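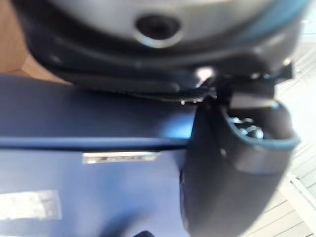

*Gripper finger against the side of a blue case, from the wrist camera.*

Ondgate's handling cell has one arm, and the plan for next year is to buy a second. The equipment planner there has been working on the request since January and agreed to go through the numbers.

"The arm is the easy line," the planner said. "We know the price and the lead time. What we got wrong the first time was everything bolted to the end of it."

The original budget treated the gripper as a single purchase. The new one splits it into body, fingers, fasteners and wrist camera, each with its own replacement interval. Fingers are set at 20 weeks. A spare pair from Drerkcombe costs $514, and the request covers 3 pairs.

"You can run a worn finger for a while, but the grip force creeps up to compensate, and then you mark the cases. I would sooner budget for the fingers."

The camera is a harder call. At working speed the images blur, and a label on a case face can't be relied on. Borkside quoted a global-shutter unit that would add $200 per arm.

"We asked whether we need to read labels at the wrist at all. For locating an edge, what we have is adequate. For reading, I'd put a fixed scanner upstream. That is a separate request."

The planner also wants both arms on the Du controller, even though a cheaper one was offered. Two controllers would mean two sets of spares and two training courses, and neither cost appears on the supplier's quote.

Asked what is still open, the planner named floor anchoring and the service contract. "Anchoring goes to facilities. The contract I want priced by the visit, with travel listed separately."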